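Comparing grippers for folding clothes: how I set up a fair test

If you want to know which fingers suit your arms, give them laundry. Cloth shows up differences that blocks and cups hide completely!

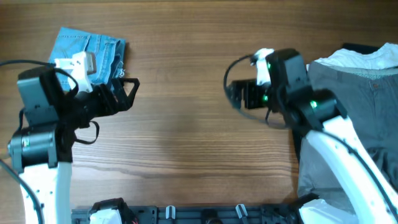
I've been putting the Rolteck fingers against the Tedesco ones, and the method matters more than the kit. Start with 3 garments of different weights. Denim is stiff and forgiving, thin cotton is a horror, and trousers sit somewhere between.

1. Fit the same fingers to both arms. Mixed pairs muddle the results.

2. Close each gripper on a strip of paper and tug. If it slides out, redo the zero position.

3. Check your cable slack with the wrist turned fully both ways.

4. Run 19 picks per garment, dropping it from the same height each time.

5. Log every miss as a slip, a double layer or a pinch of nothing – they need different fixes.

Manuela Caruso at Mulcombe suggested lowering the closing speed for thin cloth, and I love what it did for my double layers. Try it before you buy new pads.

Swap the fingers, repeat the lot, then compare garment by garment. My log sheet has a column for pad wear too, checked after 600 closes.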